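Cable Tidying With a Rented Two-Arm Robot: Workshop Tips

We rented the Prerkix two-arm robot from Ollier for a week in January to see whether it could take over the cable sorting in our repair shop. The rental was $266, plus a refundable deposit of $700. Delivery was on a Wednesday and setup took most of the afternoon. The notes below are for anyone with a similar bench and a similar pile of cable.

Start with one bundle. The Prerkix software lets you define several work areas at once, but leave that alone on the first day. Put a single bundle on bare wood and let one hand do the reaching.
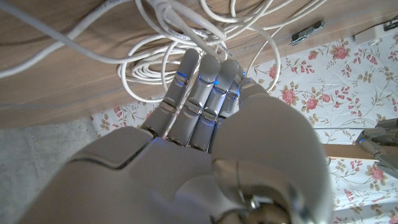

Page last changed: January

Approach height matters more than speed. Coils lying flat, one loop on top of another, need the fingers to come in low along the surface. We set the approach speed to 70 percent and left it there. At full speed the fingertips pushed the strands ahead of them.

White cable on light wood was harder than we expected. If your lighting is uneven, fix that before you touch any settings. A second lamp on the other side of the bench got rid of most of our missed grips.

Cut very long runs into shorter pieces if you can spare them. Anything over 300 inches was too much for the coiling routine, and it stopped and asked for help every time.

Ollier includes a printed quick guide. Skip the chapter on voice control and read the one on stopping the arms. Everybody who works near the bench should know where the stop button is. Keep sleeves and lanyards out of reach of the hands.
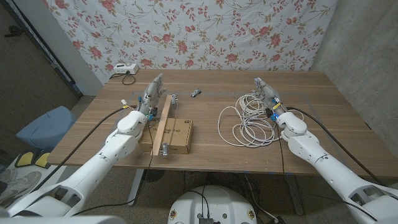 Bench layout is the part of the rental you have the most control over. Decide what each arm is responsible for and keep the two jobs apart. We gave the cable the right half of the table and kept the box and the plank with its clamps over on the left, so the hands did not have to cross. Mark your positions with blue tape on the tabletop and along the front edge. It lets you put things back in the same spot after a break. A power strip at the back corner keeps the cord away from the work.

For comparison, we also asked Pritier for a quote on their Lo kit. It is cheaper by the week but comes with one arm, and you supply the stand. For straight pick-and-place that would be enough. For untangling I would pay for two.

Wipe the fingertips with a dry cloth at the end of the day. Do not use solvent. Park both arms before you switch off at the wall.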